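3.2 Shared kitchens and reheating at work

Meals eaten at the workplace were the second setting covered by the survey. Respondents were asked where they ate their midday meal, whether it had been brought from home, and what equipment was available for heating it.

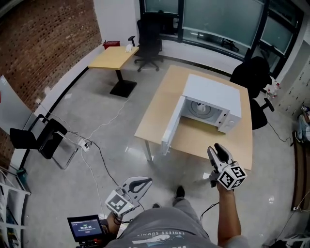 Figure 4. Microwave oven with turntable and knob controls, door open, on a table.

Of the 1,871 employees who returned a usable form, 573 said they brought food from home on most working days. This group was older than the sample as a whole and lived farther from the workplace. It also included a larger share of part-time staff, many of whom took a short break and did not have time to go out. Employees at the Grinden site brought food from home more often than those at Vuvholm, where a staff canteen serves hot meals until early afternoon.

Access to a microwave oven was the item most closely tied to bringing a cooked meal. Where a department had its own oven, people tended to bring leftovers from the evening before – rice dishes, soup, pasta with sauce. Where the nearest oven was on another floor, cold meals were more common, and several respondents wrote that they had stopped bringing hot food after the first few weeks. A kettle alone made little difference, except among those who ate instant noodles or packaged soup.

Waiting time came up often in the open answers. The median wait reported at the busiest point of the lunch period was 8 minutes. Respondents who shared an oven with other departments described informal rules, such as heating two small containers together or leaving a lid on the counter to hold a place in line. These rules were rarely written down. New employees said they learned them by watching others, and a few said they had avoided the kitchen at first to keep from making a mistake.

Cleaning was the second most frequent complaint. In kitchens with no assigned cleaning duty, respondents were more likely to describe the oven as dirty and less likely to use it every day. Rüegg and Mösli found the same pattern in their earlier study of small offices, although their sample did not include shift workers. In our data the pattern was weaker on the evening shift, when fewer people use the kitchen and the same person often heats food for a whole team.

Oven controls received less comment than we had expected. Interviewees at Grinden liked simple dials for everyday reheating and said they seldom used preset programs. One interviewee, a records clerk, put it this way: "I turn it to two minutes and look at it after one." Atanasov reports similar habits in home kitchens and suggests that most users settle on one or two heating times and apply them to nearly everything.

A follow-up form went to the 388 employees who had said they would like to bring a cooked meal but did not. Lack of refrigerator space was named more often than lack of an oven. Smell was also mentioned, mainly by people who ate at their desks, and fish was the food most often avoided for this reason. Cost was seldom given as an obstacle. The next section turns to meals bought near the workplace, where cost played a larger part.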